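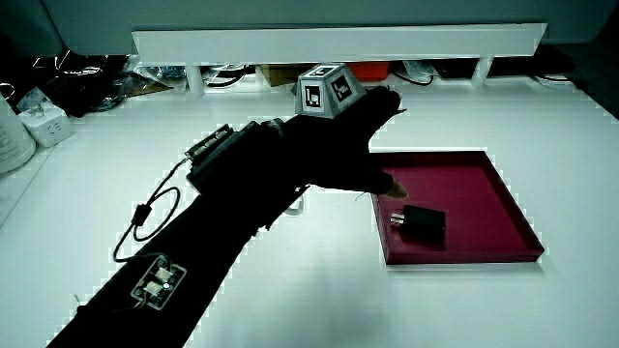

Monday, October
Glove demonstrations, Palma bench, session 4
Entry by Kinga Rácz. Read and countersigned by Mi-kyung Ma.

Purpose. To record hand demonstrations of the connector pick for the Stukska arm, using the marker block on the back of the glove for hand pose and the forearm board for the finger signals. The task is unchanged from the previous session: approach the red tray from the left, lower the fingertip inside the near wall, make contact with the black connector piece and draw it towards the rim.

Set-up. The operator wears the black glove and sleeve with one fingertip left bare. The wrist unit is strapped over the sleeve, with the forearm board behind it and the thin cable between the two left in a wide loop. The loop was tried shorter before the first run. It pulled on the wrist unit when the hand turned palm inwards, and the longer loop was restored. Operators should check that it does not pass over the tray when the arm is withdrawn.

The tray was placed to the right of the operator's hand, clear of the shelf legs, and the connector piece laid with its metal end to the left. Tray position was marked on the table in pencil at two corners. The marks are faint and will need to be renewed before anyone cleans the surface.

Calibration. The camera was calibrated against the marker block at 9.40 and again after lunch. The second result differed slightly from the first in height – enough to matter at the rim of the tray, where the fingertip has little clearance. The offset from block to fingertip was measured again by hand and entered in the Datetti settings. Frames recorded before lunch still carry the old offset and are to be corrected before use.

Runs. Mi-kyung Ma acted as operator in the morning and I took over in the afternoon. A complete run lasts about 462 frames, counted from the start tone to the hand leaving the tray. The longest, at 2161 frames, includes a pause while the glove was adjusted and should be trimmed or set aside. Total frames with a valid pose for the afternoon block: 2868. This is low. Most of the losses occurred during the final part of the approach, when the wrist was bent far enough to tilt the marker faces away from the camera.

Observations. Approaches made with the wrist nearly level track well throughout. Steeper approaches feel more natural to the operator but lose the pose just before contact. Ma's view is that the operator should be free to move as she would without the glove, and that a second camera should be fitted. My own preference is to try the block further back on the hand first, as this requires no new calibration of the bench. We have agreed to try the block first.

The finger signals drifted upwards during the afternoon. Loosening the forearm strap by one notch brought them down, though not fully to the morning level. Tallex have been asked whether the board requires a longer warm-up period.

Replay. One morning run was replayed on the arm at quarter speed with the tray in place. The arm followed the approach correctly and stopped short of the piece, in line with the old offset. No replay was attempted with afternoon data.

Outstanding
Correct the offset in the morning files (Rácz).
Move the marker block back and repeat the steep approaches (Ma).
Renew the pencil marks.
Clear the cables and plastic bags from beneath the shelf before the second camera is discussed further.
Reply from Tallex awaited.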